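Yellow tape is not a safety case 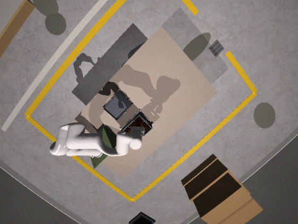

My least favorite sentence in any cell proposal is "the area will be marked." I have read it in three drafts this year, and every time it sits in the box where a risk assessment ought to be. Floor tape tells people where you would like them to stand. It does not stop an arm. Take the bin-to-bin layout in the simulation, with a yellow boundary on the floor and one gap in it. Is that gap the way in? Then I want the document to say who may use it, and what the arm does when they do. If it's just a piece of tape that didn't get drawn, I want to know that too, before the same gap gets copied onto a real floor.

Coralie Kingi, who reviews these with me at Anbridge, thinks I'm being fussy about a rendering. Maybe. But renderings get signed off. The Kikano proposal ran 3,653 words and the stopping distance wasn't in any of them. It had a lovely section on culture.

I'm not much kinder about simulated hours, either. Nithin Chowdary sent me a summary claiming 500 clean cycles, and I asked how many had a person in them. None did — the model had no people to put in. Fine for checking reach and bin placement, useless for the question I was asking.

So my notes went back with 10 items on them, and nine were some version of "show me the number." Payload, speed, reach at full stretch, time to stop. The last one asked them to take the word "intuitive" out of the reset procedure. I've had no answer on that one yet.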